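I had my yearly glaucoma check last week and wanted to write it up while I still remember the details. My pressures have been fine on the drops for four years now, so this is mostly a formality, but the appointment ran longer than usual and a few things changed.
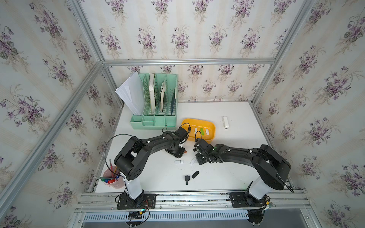
*Page last changed: 31 December 2021*

Dr. Ammann retired in the summer and his patients were moved to the clinic in Ollitz. For me that means a bus and a walk instead of just a walk. The new doctor is Urs Sutter. He is quiet and doesn't rush, and he reads the old notes before he starts, which I liked.

The first thing was the visual field test. If you haven't had one, you put your chin on a rest, stare at a dot, and press a button whenever you see a faint light off to the side. I always feel like I'm failing it. My left eye has a small blind patch near the nose that has been there since I was diagnosed. It's the same size as last year. The right eye is clear.

Then they measured my corneas again. I asked why, because it was done at the start and I thought once was enough. Dr. Sutter said he wanted his own baseline - the clinic uses a different device and he didn't want to mix readings from two machines. Fair enough.

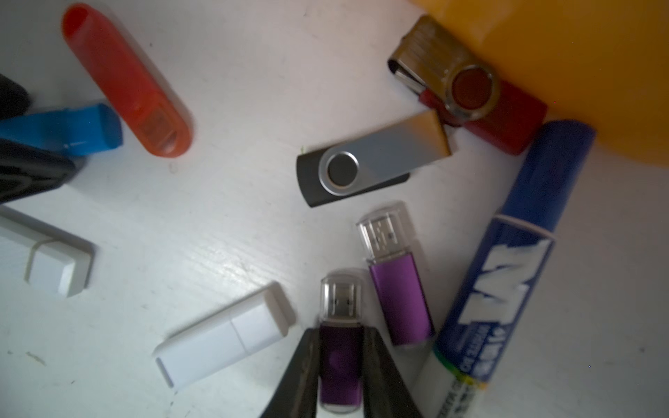
The bill came to 283 and my insurance covers all but 62 of it. I paid at the desk. They couldn't tell me if the scan of the optic nerve was included or would be billed later, so I'm setting aside another 200 until I hear.

The bigger change is the drops. I've been getting red, itchy lids in the evening, and I had put it down to dry air from the heating. He thinks it's more likely the preservative. I'm switching to single-use vials of the same medicine without it. They are fiddly to open and take up a lot more room in the cabinet than one bottle did. I twist the top off over the sink now after losing two of them down my sleeve.

Roland Clegg wrote after my last post to ask how I remember the evening dose. I keep the drops next to my toothbrush and set an alarm on my phone. When I travel I move them to the toothbrush bag the night before.

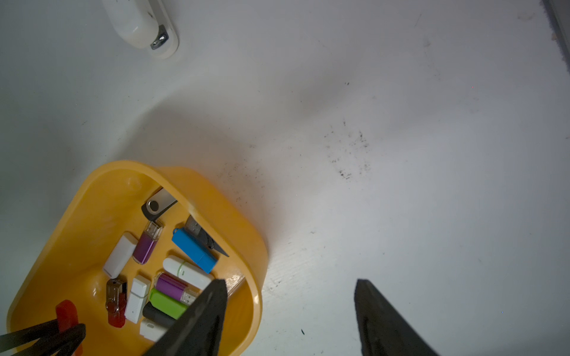

I also asked about laser treatment. He said it's an option if the lids don't settle or the pressures go up, but he isn't pushing it while the drops are working. I'd like to read more before I decide anything.

Next visit is in February, only a pressure check and a look at the lids. I'll post the numbers then.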